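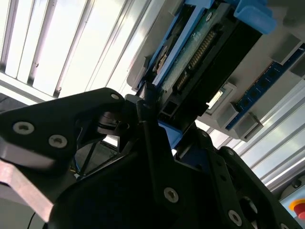 Reading time: 3 min

Robots in Daily Work, lecture 2
Can a machine do the chore yet?
Lecturer: Witold Adamczyk. Exercises: Lukian Mykhailiuk.
Version of 2023-02-02

In the first lecture we spoke about robots that weld and paint. Such robots repeat one path, and the part comes always to the same place. Today we look at work where this is not given: taking a used computer apart, loading a dishwasher, folding a shirt. The question of the lecture is simple to say and difficult to answer. Which of these can be left to a machine for one full shift, or one full evening at home, without a person standing near?

1. What we mean by "can do"

A short film of a robot folding a towel shows that it was possible one time. For this course we use a stricter meaning. The machine can do the chore if it finishes the chore many times in a row, with objects it did not meet before, and if it notices its own mistakes. Please use this meaning in your reports, also when the company that sells the robot uses a softer one.

2. The shop floor: computer parts

Look at the drive in the chassis. It is held in a blue plastic caddy with a latch, and the memory module next to it is seated between retaining clips. For a person with a little practice this is easy work. You press, you feel that the latch gives way, you pull. Most of the information comes through the fingers.

For the gripper there are three difficulties.

Access. The fingers are wide compared with the clips. A finger that is strong enough to pull a drive is often too thick to enter beside a memory module.

View. A camera at the wrist sees the fingers very well and the part less well. In the picture the gripper covers the larger portion of what the camera sees, and the bright ceiling behind is almost pure white. The program must find a clip in what remains.

Force. A clip needs a push in the correct direction. If the push is a few degrees wrong, the plastic bends and does not open, and the program may believe it is open.

In the Drondatum exercise cell we let the arm try to release memory modules 400 times last September. In 31 of these trials the arm reported success while one clip was still closed. These are the trials we will study, more than the ones where it simply stopped. A robot that stops costs time. A robot that continues can break the slot.

3. The household

At home the parts are softer and the order is worse. No drawing exists of your kitchen drawer. The Hauksdóttir report (in the reading folder) compares chores by how much the objects change their shape, and I recommend its second chapter. Vacuuming of open floor is solved well enough to be sold. Wiping a table with nothing on it is close. Laundry is far away, in my opinion, even if the Asura group is more hopeful than me.

4. For the exercise

Bring one chore which you did yourself this week. Write down every moment where you used touch and not sight. Lukian will collect the lists at the beginning, on paper please.

Read before: Ultusside manual, part on gripper fingers, and your notes on compliance from lecture 1.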